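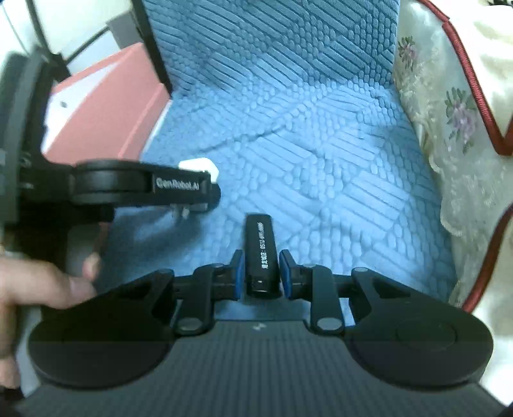
How to report a threat made against an elected official

These steps apply to threats received by a council or parliamentary office by phone, mail, email or social media. If the threat names a time or place within the next 24 hours, call the police emergency line first and return to this page afterward.

Step 1. Keep the original
Do not delete, forward or reply to the message. For email, save the complete message with its headers. For social media, record the account name, the full address of the post and the time shown. Put paper letters in a clean envelope and handle them by the edges.

Step 2. Write an incident note
Use one note per message. Enter the date received, the exact wording, the name of the staff member who opened it and any earlier contact from the same sender. Do not correct spelling. Phone threats should be written down within 3 minutes of the call ending.

Step 3. File the report
Send the note and a copy of the message to the police desk that covers the office. Ask for a case number and write it on the note. The Nodo form accepts a summary of up to 200 words; longer text goes in an attachment.

Step 4. Inform the security contact
At the Sedgwick office this is Freya Wragg, extension 416. Outside office hours, use extension 230. Give the case number only. Do not read the threat aloud over the phone.

Step 5. Hold public comment
Statements to the press are cleared by Wendy Mottram after the police have confirmed receipt.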